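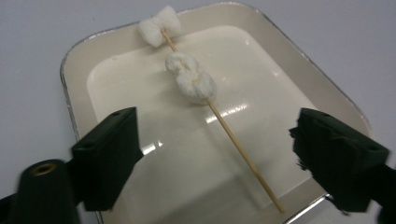 Umesh Singhal's view was that it should have stopped by itself, and that a visitor should never have had to be the one to shout. Nobody at Burkanen argued with him. By then the arm was parked with its fingers open and a man was under the bench looking for the fuse.

I had gone to the open day on July 12, 2025, mostly for the lunch. The lab does food handling, and the morning's job was skewers: pick up a stick with marshmallows on it from a tray, carry it over, put it down. A child can do this, though a child eats the marshmallows.

The first 8 picks were fine. On the next one the fingers closed beside the stick, got hold of air, and reported success. Off went the arm to deliver nothing, very carefully, then came back and pressed down on the tray. It kept pressing. Catrin Eynon, our guide, said the force limit would cut in any second. We watched several seconds go by.

The limit, she told us later over sandwiches, had been raised for a heavier job in the spring and never put back. The red button was on the far side of the bench, behind the brochures. Somebody's elbow found it eventually.

No one was hurt, and the tour went on to the cold room – which was cold. They have promised a second button on the visitors' side and a grip check that knows a skewer from air. I am told to come back in August. I'll stand near the door.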